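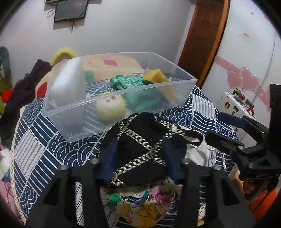 Home | Animals | Space | Machines | Ask Us | Grown-ups

Can a robot tidy up?
September 2018
By Gifty Kyei

You may have seen adverts that say a robot will soon tidy your bedroom for you. I would keep your own hands ready for a while yet. Picking things up and putting them in a bin sounds like the easiest job in the world, and for the software inside a robot it is horribly hard.

Software is the list of instructions a computer follows. A tidying robot needs several sorts, and each one can go wrong.

Seeing

A camera gives the computer a grid of coloured dots. It doesn't give it "sponge" or "toy". One part of the software has to guess which dots belong together. Now put a black cloth printed with silver chains on top of a blue and white patterned cloth. You know the chains are only a picture on the fabric. A computer may decide they are real chains, or that each one is a separate object.

See-through plastic is worse. A clear bin lets you see the yellow toy inside it, blurry but there. Some programs will send the robot's fingers straight at the toy, and the wall of the bin gets a bump.

Planning

Next the software must choose a path. How far up to lift? Over which side of the bin? If the rim slopes, the height that works at one end may be too low at the other.

Holding

Cloth changes shape when you pinch it. A gripper with two jaws has to bunch it up and hope no strap is left dangling. Squeeze a block and it mostly stays a block. Squeeze a scarf and you have a new shape that the computer has never seen.

So does it work?

A company called Saslow says its tidying program, Akolgo, put away 37 things out of 50. That sounds good until you ask questions, and I did. Which 50 things? Who chose them? Did it count if a sock hung over the edge? Karthik Patwary, who helped write Akolgo, told me that 17 of the things were wooden blocks. He also said the program had practised 600 times on the same table. I'd get quite good at that too.

When somebody shows you a clever robot, ask to see it try with your stuff, in your messy room. Then ask to see it again.

Reader comments

Mohcine Hamdy: My son asked if it could do Lego. I said read the article.

Comfort Baidoo: A bit mean about the 37! My class can't manage that many before lunch.

Tibor Fülöp: What happens when it drops one? Does it know?

Gifty Kyei: Good question, Tibor. Sometimes. Karthik says it checks whether the jaws have closed all the way, but thin cloth fools it.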